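Workshop > Robot cells > Checklists > Two-arm table cell

Pre-run inspection checklist with comments: kitchen handling table

Fill this in before the arms are powered for a run. Write OK, Fault or N/A against every line and initial it. A fault on lines 1 to 4 stops the job until Orlando Flores or Katherine Quispe has signed it off.

1. Emergency stop pressed, arms lose drive, reset needs a separate action. OK
Comment (KQ): Test both buttons. Last time only the near one had been initialled.

2. Speed limit set to the value on the risk assessment. OK

3. Gripper plates and fingers: screws present and tight, no burrs. OK
Comment (OF): Check by hand with the drive off. Looking from the bench end is not enough.
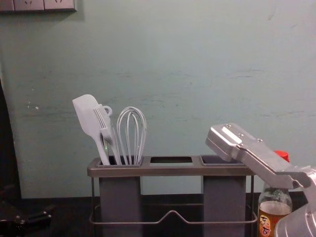
Page last changed: 5/6/18 by K. Quispe

4. Clearance over the utensil holder. Gripper tip clears the raised rim of the tray by 15 mm on the approach move. OK
Comment (HH): Take the measurement at the end compartment the arm is working over. The spatula and whisk stand well above the tray, so any path across that side needs its own height.

5. Bottles near the holder: cap screwed down. Fault
Comment (KQ): The bottle with the red cap stands close beside the holder and the gripper works right next to it. Move it outside the marked reach or add it to the risk assessment as a fixed item. Glass is not allowed within reach under Prornico site rules.

6. Wall socket panel accessible, no leads across the arm path. OK

7. Cables at the wrists. Loops must not catch on tools or on the holder through the full range of movement. See comment
Comment (OF): Thin grey cable hangs in a loop over the wooden spatula handle, and there is another loop on the left arm. Jog both wrists slowly through the programme and watch the slack. Clip back if either one touches a tool.

8. Table covering flat and fixed at the edges. See comment
Comment (HH): Black cloth has slight wrinkles. Pull it straight and tape it again.
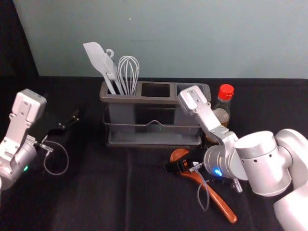

Does the checklist have to be repeated after a short break?
Lines 1, 4 and 7 are repeated if anyone has reached into the cell. The rest stand until the end of the shift.

9. Loose items on the table are listed in the task sheet. OK
Comment (KQ): Wooden spatula is listed. Its position is to be set from the task sheet and not by eye.

10. Indicator lights on both arms checked against the card on the door. OK
Comment (OF): Green on the left, blue on the right. Write the colours down, do not just tick.

11. 2 people present for the first run of any changed programme, one of them at the stop button. OK

Sheets from 2015 on are kept in the Grileck folder. Older forms without line 7 should not be used.

Contact: Hernán Henao, cell safety, Prornico | © Prornico 2018 | Back to top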